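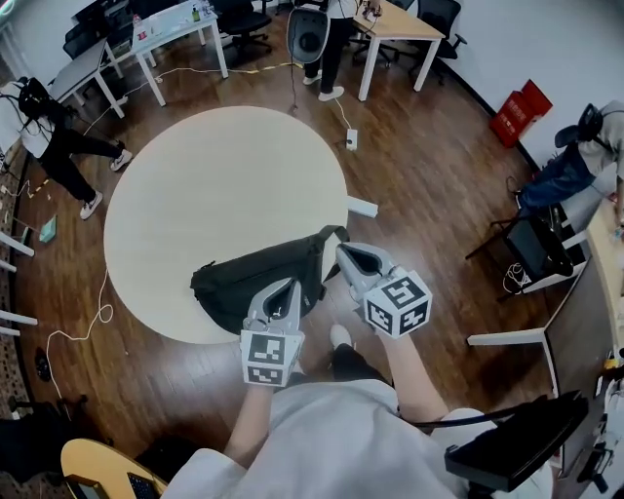 Castor oil on seedlings to keep voles off, does it do anything?

Started by mudroom_kojo

mudroom_kojo wrote:
My neighbor swears by castor oil mixed with dish soap for keeping voles out of his beds. I have a long strip of young lettuce and beets along the fence and something is tunneling under it with great enthusiasm. Before I pour laxative on my vegetables, has anyone here tried it? Does it hurt the plants? The bottle I found in the hall closet is a brand called Padari, cold pressed, 2 years past the date on the label. Would that matter?

Kojo Alhassan, clay soil, too many fences

berwyn_l wrote:
Tried it three springs running. First year the voles left. Second year they stayed. Third year they brought family. I would call that a coin toss with extra washing up.

The lettuce was fine, for what it's worth. I had it well diluted and I put it on the soil, not the leaves. A friend sprayed hers straight onto spinach at noon and it looked like it had been ironed.

rekhab wrote:
It does work on moles, in my experience, and people mix the two up all the time. Moles eat worms and grubs. Voles eat your beets. If you see raised ridges across the lawn, that's moles. If you see neat little holes and a beet that's hollow when you pull it, that's voles, and you have my sympathy.

The idea is that the oil makes the soil taste and smell bad to them. It washes down with rain, so you have to keep redoing it. I go again after any real soaking.

Old oil goes rancid, but you are not making a salad dressing for them. Or maybe you are. Give it a sniff.

mudroom_kojo wrote:
Neat little holes. Hollow beets. So, voles. Thank you, I think.

The sniff was a mistake.

whiteley_k wrote:
Sorry to be the wet blanket, but plant oils get treated as a cure for everything on this board. Neem for aphids, castor for voles, peppermint for mice, clove for weeds. Last February somebody here recommended rosemary oil for deer. I like rosemary. So do my deer, as far as I can tell.

What you want is hardware cloth. Quarter inch mesh, sunk a good foot into the ground, and a few inches sticking up. It's miserable to dig in and it costs money, and then you stop thinking about voles for years.

rekhab wrote:
Keith, you said the same thing in the gopher thread, and the slug thread.

whiteley_k wrote:
I stand by the gopher one.

dot_ackroyd wrote:
I'm going to stick up for the oil a little. I garden on a slope that's mostly rock, and sinking mesh a foot down would need dynamite. I've used castor oil on 13 beds since we moved here and the damage is less than it was. Could be the oil. Could be the neighbor's cat, Raju, who is a professional. I can't split the credit between them and I'm not about to move the cat to find out.

My mix, since someone will ask: two tablespoons of castor oil and one of plain dish soap, shaken up hard in a jar of warm water, then all of it into a gallon. Water the bed first, pour it on, water again. Keep it off the leaves. Keep it away from pets and kids, too. Wear old shoes, because it gets on them and never leaves.

Dorothy

berwyn_l wrote:
Dorothy, do you put it right up to the seedlings or just around the outside? I only ever did the outside, and I wonder if I was just fencing them in.

dot_ackroyd wrote:
Start close to the house end and work outward over a few days, so they have somewhere to go. If you do the edges first you've locked the door with the burglar inside. That might have been your third year, Berwyn.

berwyn_l wrote:
That explains the family reunion.

mernik wrote:
Skip the mixing and buy the granules. I got a 30 pound bag of the Motia ones and it did my whole yard. You throw them around like chicken feed. No jar, no shoes.

whiteley_k wrote:
And the voles?

mernik wrote:
I said it did the yard. I didn't say anything about the voles.

mudroom_kojo wrote:
Update, 30/08/2026. I went with Dorothy's mix, new bottle, house end first. Two rounds so far. No fresh holes along the lettuce, and one by the compost, which I'm willing to give them. The beets I pulled yesterday were solid all the way through. Small, but solid.

I also priced mesh for the whole fence line and it came to $139 before tax, so Keith, I'm thinking about it. Probably just the beet end.

whiteley_k wrote:
Go a foot down. People always stop at eight inches.

rekhab wrote:
Watch it after the leaves drop. Mine always come back once there's cover, so pull any mulch away from the stems before then.

mudroom_kojo wrote:
Will do. Does anyone know how to get this smell out of a jar?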